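4.2 What the demonstrations do and do not show 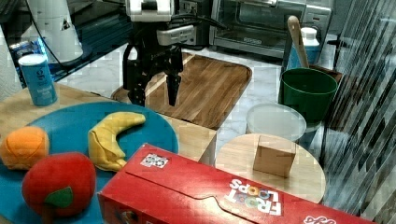 Jayasinghe objected to the word "teach" when she read an early draft of this section, on the grounds that a person who drives an arm through a task is doing the task, and that whatever the arm later does alone has to be judged apart from it. We have kept the word because the field uses it, but we share the doubt, and the rest of this section is written with it in mind.

Figure 3. The kitchen setup used for the remote-control condition, with the gripper over the cutting board and the plate of plush food on the table in front.

Demonstrations were collected in two ways. In the first, the operator held the wrist of the arm and moved it by hand. In the second, the operator stood at the Flornik station and moved the arm by remote control, watching the table directly. All 23 operators tried both. The task was the same each time: pick up the plush banana from the plate, set it down on the round tray, and return the arm to its starting pose.

Earlier reports on hand guiding say that it is faster and feels more natural to beginners. Our operators said the same in the interviews. We are less sure that this matters. A demonstration that is pleasant to give can still be poor training data, and several of ours were. When people guided the arm by hand they tended to stand close, lean over the plate and block the side camera with a shoulder. The recordings from those runs have good joint positions and nearly useless pictures. A policy that depends on the camera gets little from them, however relaxed the operator felt.

Remote control had the opposite trouble. The camera views were clean, but the motion was full of pauses. Operators stopped above the object, made a small correction, stopped again, and then closed the fingers. We first planned to trim these pauses, as is common practice. Kong and Prajapati trimmed one batch by hand and could not agree on which pauses were hesitation and which were part of the grasp. We left the rest alone and report results on untrimmed data only.

Soft toys also flatter the method. A plush banana gives way when the fingers land a little off center, and it can be lifted from almost any point along its length. A hard object of the same shape would punish the same mistake. We chose plush food because it survives repeated drops, and so did the groups at Randthorpe and Bhatia whose object lists we borrowed. That makes the numbers easier to compare – it does not make any of them a good guide to a real kitchen. Readers should treat the grasp results in Section 5 as an upper bound.

A further problem is who gave the demonstrations. Two of the operators, Rácz and Srivastava, had worked with the arm before the study began, and their runs were smoother than the others in both conditions. Leaving them out lowers the score of the trained policy in the remote-control condition and hardly changes it in the other. It may be that remote control rewards practice, or that these two people are simply good at it. With two experienced operators we cannot separate the explanations, and we would be wary of any paper that claimed to do so with a group this small.

We also dropped six runs in which the controller lost its connection and the arm stopped partway. The Dadport logging tool marked these runs as complete, and we found them only by watching the video. We do not know how often this happens in shared data sets where the video has not been checked. The log format has no field for it.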